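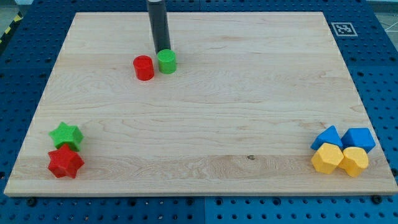 Surely you could let the arm move at random all night and write the labels afterwards, one student suggested in the tutorial. You can, and people do. The trouble is what you get. A random tip spends most of its time away from the blocks, and when it does hit one it tends to shove it to the side of the board and leave it there. You end up with hours of recordings and very few where something changed that a person would bother to describe. Random motion is useful for checking that the logger works. We don't train on it in this unit.

Week 5: Collecting demonstrations for the block board

Reading: chapter on imitation in the unit reader, plus the Benlow logging notes (skim the section on time stamps).

What counts as an episode

An episode starts when the operator takes control and ends when they press stop. It holds the camera stream, the commanded tip position, the measured tip position and one line of text. If any of the four is missing, the episode is dropped. The Roltport set used in Assignment 2 had 2,087 episodes recorded and 2,063 left after this check. Most of the dropped ones had no text.

Instructions

Write the instruction before you move. Text written afterwards describes what happened, and that may be different from what the operator was trying to do. Both kinds can be used, but keep them in separate fields. In Plilto they are called "asked" and "seen".

Name a block by colour and shape unless colour alone is enough. On this board "the star" is ambiguous and so is "the red one". "The heart" is fine. Relations such as "left of" are always from the camera's side, never the operator's. A lot of marks were lost on this last year.

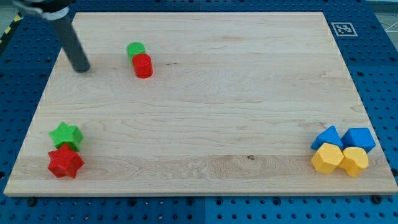
Figure 5.2. Stars at lower left, blue and yellow blocks grouped at lower right.

Try writing three instructions for Figure 5.2 that each have one clear reading, then one that has two. Swap with the person next to you and see if they agree.

Starting layouts

If every episode starts from the same layout, the learner can do well without looking at the blocks at all. It just repeats the average path. Change the layout between episodes, and include some awkward ones – blocks touching, blocks near the edge, two of the same colour side by side. Tight groups matter because moving one block without its neighbours takes a different approach from moving a block on its own.

Don't tidy up after each episode. Letting one layout run on into the next gives you starts that a person would not set out by hand. Reset when a block is out of reach.

Operators

Each group records 65 episodes in the Correa lab, shared between members. Log who was driving. People have habits, and if one operator does all the "push to the corner" tasks the model picks up that person's speed along with the task.

Keep your slow and clumsy attempts if they reach the goal. Corrections are worth having – the learner will make mistakes too and needs examples of getting back from them.

For the tutorial: split your episodes into training and test by session, and bring the split file with you. We will compare it with a split by episode.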